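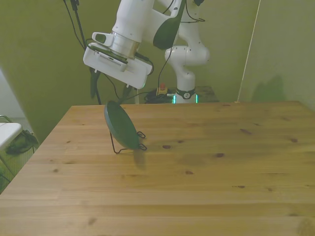
Takell G2 Two-Finger Gripper

Home | Arms | Grippers | Cameras | Controllers | Support

The Takell G2 is an electric gripper for small robot arms. It is made for thin, rigid items that have to be picked up by one edge, such as pans, lids, trays and plates. The drive and the control board share one housing behind the fingers.

Setup

The G2 bolts to the wrist flange with the adapter plate in the box. It runs on 24 volts. Leave enough slack in the cables for the wrist to turn, and check them at both ends of its travel before running a program.

G2 or Mitlow Parallel?

We tried both on the same arm with the same kitchen items. With a shallow round pan clamped by the rim and held nearly on edge above a wood tabletop, most of the weight hangs below the fingertips, and the pan tries to swing. The G2 held its angle better at slow and medium speeds. The Mitlow opens wider and is the better choice for boxes and jars.

Neither gripper is a good match for soft bags. See the Nikent suction head.

In the box

Gripper, adapter plate, 2 pairs of fingertips, 3-meter cable, 9 screws, hex key.

Works with Gidey controllers. Other controllers need the signal converter, sold separately. Spare fingertips are sold in pairs.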